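Home Projects Reports People Software Contact

Nurel Surgical Autonomy Program
Interim progress report: Kpodo suturing software
Prepared by Macarena Figueroa, software lead
Reporting period: second half of the grant, through May

1. Where we are

The work plan for this period had four items: a new trajectory planner, a thread tracker that can run during motion, a cleaned-up logging format, and a supervised trial of single stitches on practice tissue. The planner and the logging format are finished. The thread tracker runs but is less reliable than we need. The trial has started and will continue into the next period.

No change to the budget is requested. We are asking for a change to one milestone, described in section 6.

2. Planner

The old planner treated each stitch as one motion from needle pickup to pull-through. When anything went wrong in the middle, the operator had to stop the run and start the stitch again. Kpodo now splits the stitch into separate stages (approach, bite, drive, regrasp, pull, tie), and each stage has its own start conditions and its own way out. If the regrasp fails, the software backs up to the end of the drive stage and tries again, up to 3 times, before handing control to the operator.

Tying is still done by teleoperation. The stage exists in the planner as a placeholder so that the logs line up, but there is no automatic motion behind it.

We also moved the collision check between the two arms out of the planner and into the control loop. In the earlier version, a plan could be valid when it was made and no longer valid when it was run, mostly during handover, when both sets of jaws work close together over the incision. The check now runs every cycle against the measured joint positions. It slows both arms before it stops them, and operators have told us this is easier to work with than the sudden stop they had before.

3. Control

Cable stretch in the instrument wrists remains our main source of position error. The encoders sit at the motor end, so the joint angles we read differ from the real ones, and the difference changes with load and with direction of travel. We fitted a correction model using joint data from Skidura, our bench logging tool. It takes the last 20 samples for each joint and returns an offset.

The model helps most in free motion. Under load, such as when the needle is being driven through tissue, the gain is small. We think this is because most of the fitting data came from unloaded sweeps. A second round of data collection with the instruments under load is planned.

4. Perception

Needle tracking is in good shape when a fair part of the needle is exposed. When only the point is showing, the tracker holds the last full pose and updates it from the arm position until enough of the needle is visible again. This was added late in the period and has not been tested as much as the rest.

Thread is harder. The tracker, which we call Kirnis, fits a curve through dark pixels and carries it from one image to the next. It has three known problems:

- Old stitches. Spans and knots left on the pad from earlier work get joined to the live thread. We now mask out finished stitches at the start of each run, but the mask has to be drawn by hand.
- Crossings. Where the thread crosses itself or passes over a cut tail, the curve sometimes continues along the wrong branch.
- Dark corners. Lighting falls off toward the corners of the view, and black thread is lost there. Raising the exposure washed out the reflections on the metal wrists and made the needle tracker worse, so we went back to the original setting.

For the second problem we are labeling crossings in recorded runs. The labeled set now has 2463 images. Labeling is slow, and the two people doing it did not agree on many of the first batch. We rewrote the instructions and had that batch done again. The retrained version of Kirnis should be ready early in the next period.

5. Tooling and logging

All runs are now stored in a single format, with images, joint states, planner stage and operator input on one clock. Before this, the image clock and the robot clock drifted apart over a long session, and we had to line them up by hand. Logs from the first half of the grant have been converted, apart from a few early sessions where the joint data was incomplete.

The replay tool can load a log, stop at any stage change and run a different planner version against the same inputs. It has been the quickest way to find bugs in the fallback logic. Loading a long session still takes too long and we have not yet looked into why.

6. Requested change

The current milestone calls for 200 supervised stitches with automatic regrasp by the end of the grant. We ask that it be kept at that number but limited to straight incisions, with angled incisions reported separately. The bite angle on a sloping cut depends on the line the operator marks, and we would like to report that effect on its own.

7. Next period

Finish retraining Kirnis. Collect joint data under load and refit the wrist correction. Replace the hand-drawn stitch mask with one made from the first image of each run. Continue the supervised trial, with the operator marking entry and exit points and the software running the approach through pull stages.
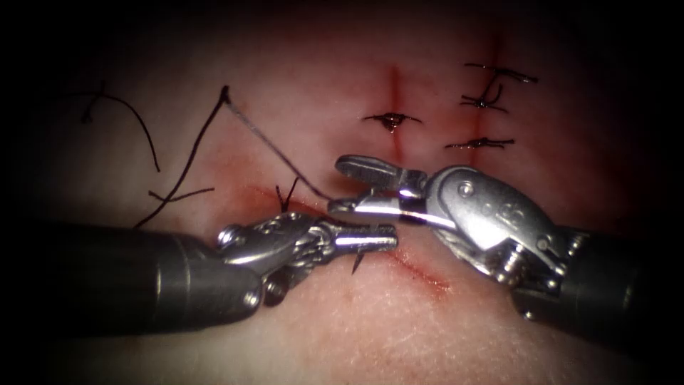 The operator guide will be updated alongside the trial. The present version still describes the old stop behavior and has no section on the fallback stages. A draft will go out with the next report, together with the replay tool's install notes.

Related reports
Kpodo: first interim report
Skidura bench logging, user notes
Wrist cable correction: method and test plan
Kirnis labeling instructions, revised

Contact the program office | Copyright Nurel | Back to top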